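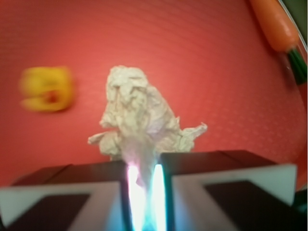
Mon 6 June
Clive Furnival

Munevier hay fever clinic, progress to date. 199 patients seen since January, target was 5 a week so well ahead. Putov branch slow, no nurse til mid month. Crumpled white tissues still the main symptom diary, few fill in the form. Leaflets: 2000 printed, over half gone. Need decison on Grundinach room hire pls.

Comments
J.P.: Is Putov open Saturdays?
Moira: Form is too long, thats why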